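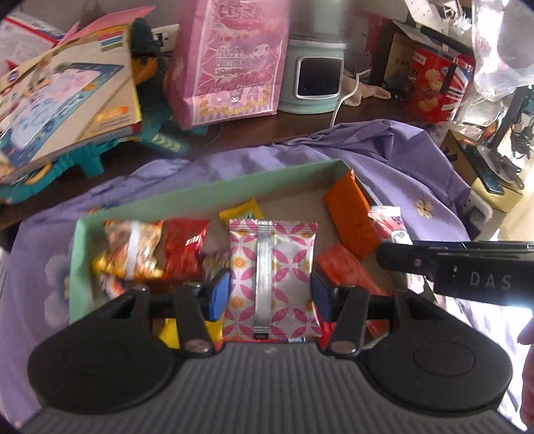 I gave up on the "no snacking after dinner" rule in the second week, and I'd like to say a few words against it before I put it down for good.

The rule came from a newsletter I've been reading for a couple of years, put out by a wellness outfit called Riltar. It is mostly harmless. They like walks and porridge, and so do I. But every spring they run a plan, and this year's was a kitchen that closes at seven. You eat your dinner, you wipe down the side, you turn off the light, and that's you done until breakfast. Readers wrote in to say they slept better, thought more clearly and had stopped arguing with their children. One had taken up the cello again.

I'm suspicious of any change to mealtimes that brings back a cello.

Still, I tried it. I work from home in Tostcombe and my evenings are long, so if anyone was going to feel the benefit it ought to have been me. I ate at six, closed the kitchen, and by half past eight was lying on the sofa thinking about toast. I don't mean I was hungry. I'd had a large plate of lentils. I was thinking about toast the way you think about a word you can't remember.

The newsletter has an answer for this, of course. It says the craving is a habit and will pass in 14 days. I would love to know where that number came from. I went looking through their back issues, all the way to issue 2, and every time it appears it is backed up by a link to an earlier issue, until you get to one that simply states it in bold. The same goes for the claim that a snack in the evening is "stored differently". Stored where? By whom? My body has never struck me as that well organised.

What bothers me more is the way these plans are built so they can't fail. If you sleep well, it's the plan. If you sleep badly, your body is adjusting. If you give up, you were "not ready". I filled in their little form to say I'd slept worse, which was true, and got a reply telling me that this was a common and encouraging sign. There is no box on the form for "this did nothing".

I should be fair. I do eat rubbish in the evening and I eat it without noticing. There's a shop near the station that sells biscuits in tins, and I've gone through most of a tin during one film and couldn't tell you what flavour they were. If the advice had been "notice what you're eating", I'd have had no quarrel with it. But you can't stretch that over six emails and a wall chart.

And I think snacks get a rotten press generally. They are treated as a failure of meals, when half the pleasant moments I can remember involve one. Crisps opened out flat on a pub table so everyone could reach. A sweet handed back over the car seat on the way to the coast one July, when the traffic hadn't moved for an hour. The bag of salted peanuts I had on a late train back from Zellton, which I remember far better than the dinner I'd been given there, and that dinner had foam on it.

My grandmother kept a plate of something under a cloth from four o'clock until bed. She'd have found the closed kitchen very funny, then rather rude. What if somebody called round?

I know "my grandmother did it" isn't evidence either. I've just spent several paragraphs complaining about people who think a nice story settles the matter, so I won't lean on it. She also thought wet hair gave you pneumonia.

Anyway, the wall chart has come down – it left a greasy mark on the paint, which I blame on the free putty – and I've cancelled the newsletter. It took four clicks and a page asking whether I was sure. I had two oatcakes with cheese at about nine last night and went to bed at my usual time. I slept as I usually do, waking once because of the bin lorry.

If anyone has had a real, measured improvement from eating nothing after seven, I'm willing to hear it. Comments are open until the end of the month. Please leave the cello out of it.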